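From: Shih-chieh Kao
To: Tirnitz kitchen list
Date: 2021-09-04
Subject: Re: Small table by the cupboards, cloth and bowls

Tien-fu Yau wrote:

> Hello all,
>
> I'm back from two weeks away and have a few questions about the shared
> kitchen before I put my things in again.
>
> 1. Is the plain cloth gone for good? I had got used to it.
> 2. Someone told me the soup bowls are now kept out on the small table.
> Is that all of them, or only some?
> 3. Where should the knives go after washing? In August I found two of
> them in the drawer with the spoons, blades up.
> 4. Can fruit be left on the table or does it have to be labelled?
>
> I also still have the receipt from Skindora for the washing-up bowl and
> the drying rack, 545 in all. Who do I give it to?
>
> Tien-fu

Hello Tien-fu, and everyone else who asked me much the same in the corridor.

1. The plain cloth is gone. It had a burn near the middle and the stain from the beetroot never came out. The new one is the blue, teal and white check. It came from Caputo, the shop next to the post office, and cost 700, paid from the kitchen money. Please wipe it with a damp cloth and washing-up liquid. No bleach, and no hot pans straight on it. There is a cork mat in the second drawer for pans. The cloth is a bit long for the table and hangs over at the corner, so mind it when you squeeze past on the tiled side. I would sooner not cut it. If it bothers people I can pin it up underneath.

2. Only the cream ones with the wide rim. The rest of the crockery stays in the cupboard where it was. The cream bowls kept getting chipped when they were stacked under the dinner plates, and the Trarkeo ones that went the same way last year can't be bought any more. Put them back on the table dry, side by side, and leave room at the front for someone to chop or eat.

3. In the wooden block, handles up, at the back of the table on the left. Dry them first. The block is bare wood and the slots go black if knives are put in wet. Nothing with a blade goes in the spoon drawer. The bread knife is still missing. If it is in your room, please just bring it back, I won't ask.

4. Fruit can stay on the table if it is whole. Once it has been cut it goes in the fridge, in a box with your name on it. The big yellow one in the netting is mine and is for sharing when it has had a few more days. Tomatoes are better out than in the fridge, so leave them out, but keep them towards the back where they don't get knocked off.

As for the receipt, put it in the envelope inside the left-hand cupboard door. There was 2,879 in the kitchen money before the cloth and before your 545, so there is enough to cover both. I'll write the new total on the sheet when I have paid you back.

One more thing for the list. The shelf paper in the tall cupboard needs replacing and I have measured it at 33 cm deep. If anyone has a roll left over, let me know before I buy one.

Shih-chieh

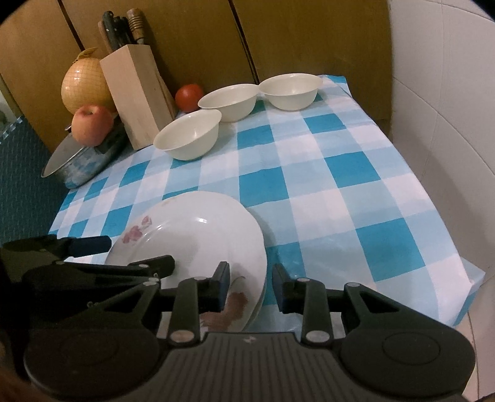 Small table with the new cloth, bowls and knife block at the back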